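November 2020, Prustcombe, gripper pair 4

Left gripper back from Nghĩa with the new finger pad on. The old one had gone shiny at the tip and was letting go of flat things. Pad glued, clamped overnight, edges trimmed with a scalpel.

Zeroed the opening width on both sides. Right was fine. Left read 7 mm with the fingers closed, so I slackened the encoder collar, pushed it home and did it again. Good now. Cube screws nipped up with the short key. Please don't use the long one, it strips them.

Marker check: 1,532 poses logged, 29 dropped, nearly all on the left when the wrist rolls right over. Valentina thinks the cube face is scuffed. Spare faces are in the Davwood box.

Boards are the hard test for the pads, held between the two fingers.

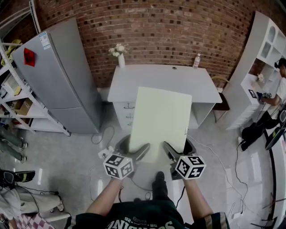

Still to do: order more pads from Grikberg, wipe the cubes with a dry cloth only, and recheck the left zero after the next full session.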